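# The Slow Arm of Pastitz

In the shared workshop in Pastitz, members pay 37 euros a month and bring their own tea. The Evari group meets in the room with carpet, and its goal sounds small: an arm that picks up blocks from a bin and puts them down in order.

The first version was built at home, on a kitchen table. It dropped almost everything. For the second, the members saved 900 euros for parts and spent two winters on the fingers alone. The software they wrote themselves and named Bidel, after a street nearby.

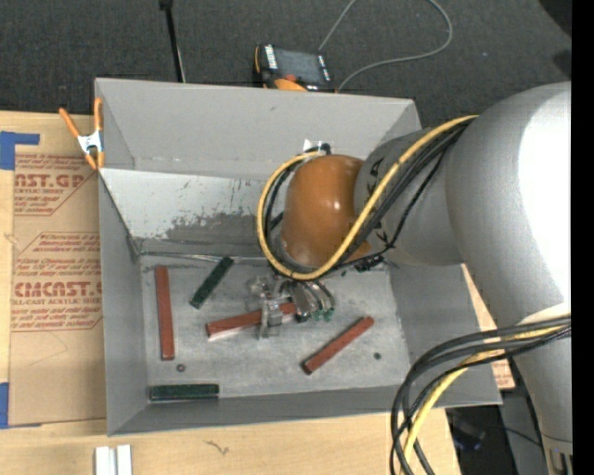 Sorting by color was solved early. Harder are the blocks that lie close to a wall, where the fingers have little space to close. The group tried eight different finger shapes – most of them are now in a drawer.

In July they will show the arm at the Kadrić open day. Before that, the cables must be tied better, and somebody has to write the manual. For the manual, no member has offered yet.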